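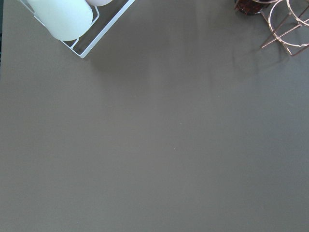
Por que a louça seca sozinha?

Depois de lavar um prato, podes deixá-lo quieto durante algum tempo e ele acaba por secar. A água não desapareceu. Passou para o ar, num processo chamado evaporação.

A água é feita de partículas muito pequenas, as moléculas. São tão pequenas que não se conseguem ver. Estão sempre em movimento, umas mais depressa, outras mais devagar. Quando uma molécula rápida chega à superfície da água, pode soltar-se e misturar-se com o ar. Passa então a fazer parte do vapor de água, que é um gás invisível.

É preciso ferver a água para ela evaporar?

Não. A água ferve perto dos 100 graus, mas evapora também à temperatura da tua casa. Só que o faz mais devagar. Por isso uma poça na rua seca mesmo num dia fresco de abril.

O que faz a água evaporar mais depressa?

O calor ajuda, porque as moléculas se movem mais. O vento também ajuda: leva o ar húmido e traz ar mais seco. A forma da água conta muito. Espalhada numa camada fina, tem mais superfície em contacto com o ar do que dentro de um copo.

É por isso que se usam escorredores de arame. A água escorre entre as varetas e o ar passa por baixo e pelos lados. Um prato pousado numa mesa lisa fica com água presa por baixo, e essa parte demora mais a secar.

Experimenta em casa

Precisas de 2 colheres de água, um prato raso e um copo estreito. Deita uma colher de água no prato e outra no copo. Põe os dois no mesmo sítio, longe do sol, e espreita de hora a hora. Qual seca primeiro? Se ainda houver água no copo no dia seguinte, continua a observar durante 7 dias e aponta tudo num caderno.

Palavras novas
Evaporação: passagem da água líquida a vapor.
Condensação: o contrário, quando o vapor volta a ser água líquida, como no espelho da casa de banho.

Texto: Thaddeus Dvorak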